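The shelf life of glue
Adhesives age from the day they are made. How they are stored decides how fast.

30 August is late in the season for anyone who kept wood glue in a shed this summer, and many of those bottles will already have changed. The change is seldom visible from outside. A bottle can pour normally, smell normal and still make a joint that fails under a modest load.

Most household adhesives fall into a small number of chemical families, and each family ages in its own way. Knowing which one is in the bottle tells you most of what you need about where to keep it.

White and yellow wood glues are water-based emulsions. Fine particles of polymer, usually polyvinyl acetate, are suspended in water. When the glue is spread, the water moves into the wood and evaporates, the particles are forced together and a continuous film forms. Storage faults come from the same mechanism. If water escapes past a badly seated cap, the emulsion thickens and a skin forms at the surface. If the water freezes, the particles can be pushed together and may not separate again on thawing. A glue that has turned stringy or lumpy after a cold spell should be thrown away. Stirring restores the look of it and does little for the bond.

Small additions of water are often suggested for thickened glue. A little will bring back the flow, but it lowers the solids content, and a joint made with thinned glue has less polymer left in it once dry. For paper and card this is acceptable. For chair rails it is a poor economy.

Cyanoacrylates, sold as superglue, behave differently. They cure when they meet traces of moisture, including the moisture in ordinary air. Every opening of the bottle admits some. An unopened bottle keeps well in a refrigerator, but a cold bottle must be allowed to reach room temperature before the cap comes off, or condensation will form at the nozzle and start the cure there. Once opened, it is better kept upright in a dry cupboard and treated as a short-term item.

Two-part epoxies are the most forgiving. The resin and hardener are stable while apart, and the usual faults are cosmetic. Resin may crystallise in the cold, going cloudy or grainy. Standing the closed container in warm water normally clears it. Hardeners tend to darken with age, which matters only where the joint will show. The one serious error is swapping the caps, which cures a plug of epoxy into each neck.

Contact adhesives lose solvent. Their vapour is flammable, and the tins belong away from boilers, pilot lights and sunny windows. A rubbery tin cannot be brought back reliably with a general-purpose thinner, as the solvent blend differs from one product to another.

A test in an ordinary workshop

In April, the joinery workshop at Hesley finished a comparison of storage conditions using a single water-based wood glue, Rudwood. Bottles from one batch were divided between a heated store and an unheated lean-to, and left for 540 days. Lap joints in planed beech were then made from each group on the same afternoon, clamped for the same period and pulled apart on a simple lever rig.

The joints from the heated store failed at a mean load of 940 newtons, and the beech usually tore before the glue line did. Those from the lean-to were weaker and much less consistent. Some matched the indoor bottles, while others parted cleanly along the glue line with almost no wood fibre attached. The spread is the more useful result. A glue that is uniformly weak can be allowed for, and one that varies from bottle to bottle cannot.

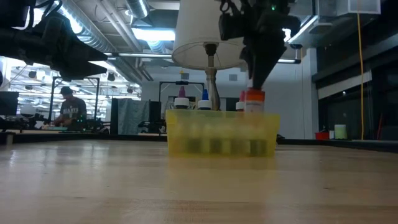 Bottles stored upright in an open bin, caps uppermost.

The position of the bottle has an effect as well. Stored upright, an emulsion glue leaves the nozzle empty, so that any residue there dries into a small plug which can be pulled out with a pin. Stored upside down, it keeps the nozzle full and excludes air, and thick glue is ready to dispense at once. The price is that a slight fault in the cap becomes a leak. Upside-down storage suits bottles in daily use. For anything used less often, upright is safer.

Reading the date

Date codes vary between makers. Some print an expiry date in plain figures, some give only a batch number, and a few use a letter for the year. Cumora, a supplier to bookbinders, prints the filling date and leaves the user to apply the stated life. Where a code cannot be read, the practical course is to write the date of purchase on the label in permanent marker.

A stated shelf life assumes an unopened container at moderate temperature. It is a limit on the maker's guarantee, and glue past that date is often still sound. The check is cheap. Glue two scraps of the same timber, clamp them overnight, leave them for 2 days and break them with a mallet. If wood fibre is torn out across most of the surface, the glue is fit for use. If the faces part smooth and shiny, it is not.

Temperature remains the largest single factor. A kitchen cupboard on an inside wall is better than a garage, and a garage is better than a shed. The upper shelf of any heated room is warmer than the lower one, and the difference can be several degrees in winter. Floors of unheated buildings are the worst position of all, particularly bare concrete. Where there is no choice, an insulated picnic box will smooth out a brief overnight frost but will not protect against a long one.

Disposal depends on the type. Dried water-based glue can go out with household rubbish in most areas. Solvent adhesives and unmixed epoxy components should go to a site that accepts household chemicals, in their original containers with the labels left on.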